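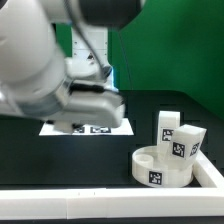

Saadet Karabulut asks why a block needs a pattern printed on it when a plain block stacks just as well. For stacking, a plain block is fine. The pattern is for finding the block, and for telling which way it is facing.

What a square marker is

A square marker is a black-and-white pattern with a thick black border. Inside the border are smaller squares, called cells. Each cell is either black or white. The arrangement of the cells is a code, and the code stands for a number.

A camera connected to a computer can read the code. The computer first looks for the dark border. Then it checks the cells one at a time and compares the result with a list. If the list says the pattern means 11, then the block is block 11.

Black and white are used because they are far apart in brightness. Two similar grays would be hard to separate in dim light.

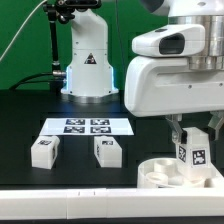

The marker also gives a direction. A plain white cube looks the same after a quarter turn. A marker does not, as long as its pattern is uneven. The computer compares the cells with the stored pattern and works out how far the block has been turned.

Why a square changes shape

Hold a square card straight in front of your face. All four sides look equal. Now tip the top of the card away from you. The far edge looks shorter than the near edge, and the square looks like a trapezoid. This effect is called perspective.

The computer knows the real marker is square and knows its real size. It measures how the shape has been squeezed, and from that it calculates the tilt. It also calculates the distance, because a marker that is far away takes up less of the picture.

One marker can be hidden when a block turns over or another object gets in front. Putting markers on more than one face helps with this.

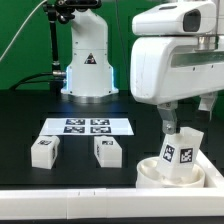 Markers can be printed on paper too. A flat sheet that stays in one place acts as a reference, like the corner of a map. Positions on the table can then be measured from the sheet. If the sheet slides, every measurement taken from it will be wrong until it is found again.

Try it yourself

You need squared paper, a black pencil and a ruler.

Draw a square 6 cells wide and 6 cells tall. Color in all the cells along the edge. This is the border. Color some of the cells inside and leave the others white. Turn the paper a quarter turn and look again. If the pattern looks the same as before, change one inside cell near a corner.

Make 3 markers, each with a different pattern. Tape them to a wall and step back. Write down the distance at which you can no longer tell them apart.

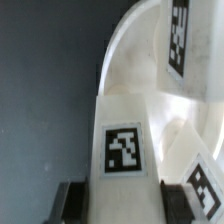

Polat wants to know if a marker still works when part of it is covered. Usually it does not, if the border is broken or several cells are missing. Some codes include extra cells for checking, and these can correct a small mistake.

Glare causes a similar problem. A shiny marker can reflect a lamp, and the black cells then look white. Matte paper reflects less sharply and is the better choice for your own set.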